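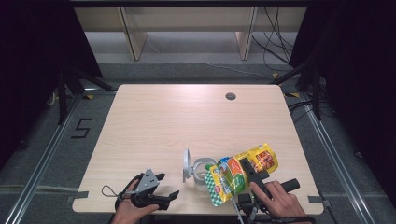

Figure 7. Light wood-grain tabletop with a snack pouch held in a hand-held gripper.

7. Setting up your watchlist and price alerts

Now that your account is open and you have signed in to Bruvix at least once, you are ready for the part most people bought the program for, which is keeping an eye on share prices without having to sit and stare at them all day. Set aside a quiet half hour for this the first time through. You can stop after any numbered step and come back later, and Bruvix will keep what you have entered so far.

Before you start

You will need your Bruvix password, the login for your price feed (most customers use Oletti, and the steps below assume that you do too), and a list of the shares you own or would like to follow. If your shares are held at Benmoussa, have a recent statement handy as well — the purchase prices are printed on the second page, under Holdings, and you will want them in step 6.

Connecting the price feed

1. Open the Settings menu and choose Data Sources.

2. Click Add Source and pick Oletti from the list. Type in your Oletti login, which is separate from your Bruvix one, and click Connect.

3. Wait for the dot beside the name to turn green. On a slow connection this can take a minute or two, so please don't click Connect a second time while it is still gray, or you will end up with two copies of the same feed and every alert will reach you twice.

Note: Prices on the basic plan are delayed. The delay is shown in small type under the clock, and it applies to alerts as well as to the prices on screen.

Building the watchlist

4. Go back to the main window and click New Watchlist. Give it a name you will recognize later. "Long-term" and "Just looking" are perfectly good names, and you can change them whenever you like.

5. Start typing a company name or ticker in the search box. Suppose you want to follow Stendex: type the first few letters, choose the line that shows the exchange where you buy your shares, and press Enter. Some companies are listed on more than one exchange and in more than one currency, so do take a second to read the whole line before choosing.

6. If you own the shares, click the small pencil and fill in how many you have and what you paid for each one. Leave out the commission here, as there is a separate box for it further down. If you are only watching, leave all of these boxes blank and Bruvix will simply show you the price.

7. Repeat for the rest of your list. A single watchlist holds up to 80 shares. If you follow more than that, make a second list, and use the tabs along the top to move between them.

Note: Customers with a Benmoussa account can bring in their holdings in one go from File, Import Statement. Check the result against the paper copy afterward, especially if any company you own has split its stock.

Choosing your alerts

Bruvix offers two kinds of alert. A price alert goes off when a share reaches a figure you have set. A change alert goes off when a share has risen or fallen by a certain percentage over a day, a week or a month. Many of our customers begin with change alerts, which don't need to be reset every time the market drifts up or down, but you are welcome to mix the two on the same share.

8. Right-click a share and choose Alerts.

9. Pick Price or Change. For a price alert, type the figure in the currency shown beside the box. If you would like to hear from us when Stendex falls to 477, type 477 and choose At or Below. For a change alert, type the percentage and choose the period. A setting of 12 percent over a week keeps things fairly peaceful with most large companies, while smaller ones may need a higher setting if you value your sleep.

10. Choose how you want to be told: on screen, by email or by text message. Text messages need a phone number, which you enter under Settings, My Details.

11. Click Save, and then click Send Test. If the test message doesn't arrive, look in your junk mail folder first, and then check that the address is spelled correctly — a missing letter is by far the most common trouble our support desk hears about.

Caution: An alert is a message and nothing more. Bruvix does not buy or sell shares for you, and setting an alert does not place an order with Benmoussa or any other broker. If you want a sale to happen by itself at a certain price, you will have to arrange that with your broker directly.

Caution: Prices can move a long way between the close of one day and the opening of the next. When that happens, the price in your alert may be well past the figure you typed in.

Pausing and removing alerts

Going on vacation? Open Alerts, All Alerts, and click Pause. Everything stays exactly as you set it until you click Resume. To remove a single alert for good, select it and press Delete. Removing a share from a watchlist also removes any alerts attached to it, and these can't be brought back, so you may prefer to move the share to another list instead.

Section last revised 2026-06-27. For weekly and monthly summary reports, continue to the next section.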